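자료실 > 현장 자동화 > 데이터 카드 > Gakalent 책상 작업 모음

# Gakalent 책상 작업 모음: 데이터 카드

최종 수정: 2019년 6월 26일 수요일

## 먼저 드리는 말씀

찾아와 주셔서 고맙습니다. 이 문서는 Brullberg 사무동에서 모은 손 그리퍼 시연 기록을 처음 받아 보시는 분들을 위해 썼습니다. 연구팀뿐 아니라 조립실과 포장실에서 일하시는 분들도 함께 읽으실 것 같아서, 표로만 끝낼 수 있는 내용도 조금 길게 풀어 적었습니다. 급하신 분은 '구성'부터 보셔도 괜찮습니다.

## 왜 시작했는가

Goossens 라인에서는 작은 부품을 집어 방향을 맞추고 다음 자리로 넘기는 일이 하루 종일 이어집니다. 오래 하신 분들은 눈으로 한 번 보고 바로 손이 나가는데, 그 감각을 작업 지시서에 옮기려고 하면 이상하게도 글이 잘 안 됩니다. 지난 3월에 저희가 초안을 써서 현장에 돌렸더니 "틀린 말은 없는데 이대로 하면 못 한다"는 답이 돌아왔습니다. 그래서 글은 잠시 미뤄 두고, 일하는 분이 직접 그리퍼를 쥐고 보여 주시는 방식으로 바꾸었습니다.

## 기록 방식

작업자는 양손에 그리퍼를 하나씩 쥐고 책상 앞에 섭니다. 손잡이 위쪽의 마커 큐브로 두 손의 위치와 기울기를 따라가고, 위에서 내려다보는 어안 영상을 함께 저장합니다. 작업복은 따로 정하지 않았습니다. 평소 차림으로 편하게 서 계실 때 손도 평소처럼 움직이더라고요.

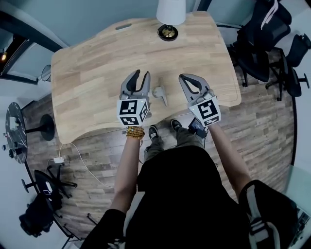

양손 그리퍼를 벌려 작은 회색 플라스틱 부품 양옆에 둔 모습

영상은 어안 왜곡을 펴지 않은 상태로 배포합니다. 보정을 하면 보기에는 편하지만 가장자리 정보가 줄어들어서, 필요하신 분이 직접 펴서 쓰시는 편이 낫겠다고 판단했습니다. 가장자리의 의자나 전선 같은 것도 지우지 않았습니다.

## 구성

- 전체 시연: 253회
- 학습용: 200회
- 나머지는 검증용이며, 학습용과 섞지 말아 주세요
- 시연 한 번의 길이: 약 10초
- 작업 종류: 3가지 (집기, 방향 돌리기, 양손으로 넘기기)
- 실패한 시연도 `failed` 표시를 달아 그대로 두었습니다

부품을 놓쳤다가 다시 잡는 대목을 빼자는 의견도 있었습니다만, 현장에서는 그 대목을 꼭 남겨 달라고 하셨습니다. 신입에게 가장 먼저 가르치는 것이 바로 다시 잡는 법이라고요.

## 일하는 분들께 달라지는 것

가장 많이 받은 질문이라 따로 적습니다. 로봇 팔이 들어오면 야간의 반복 집기부터 맡게 되고, 그 시간에 근무하시던 분들은 검사와 설비 조정 쪽으로 교육을 받으시게 됩니다. 교육은 근무 시간 안에 진행하며, 시연에 참여하신 시간도 똑같이 근무로 인정됩니다. 시연 기록은 개인의 속도나 실적을 평가하는 데 쓰지 않습니다. 이 조건은 동의서 첫 장에 적혀 있고, 데이터를 받아 가시는 분들도 똑같이 지켜 주셔야 합니다.

아직 정해지지 않은 것도 있습니다. 주간 근무의 인원 배치가 그렇고, 손목이 아파 집기 작업을 쉬고 계신 분들의 복귀 자리가 그렇습니다. 정해지는 대로 이 문서에 덧붙이겠습니다.

## 알려진 한계

책상 하나에서 모은 기록이라 작업대 높이가 다른 곳에서는 잘 맞지 않을 수 있습니다. 두 손이 겹치는 순간에는 마커가 가려져 위치 값이 잠깐 비기도 합니다. 빈 값은 채우지 않고 남겨 두었으니 불러오실 때 확인해 주세요.

참여를 그만두고 싶으신 분은 언제든 자료실로 말씀해 주시면 됩니다. 해당 기록은 다음 배포본에서 빠집니다.

관련 항목

- Goossens 라인 야간 작업 전환 안내
- 손 그리퍼 쥐는 법과 쉬는 시간 지침
- 마커 큐브 교체 및 점검 기록
- 시연 참여 동의서 (개정판)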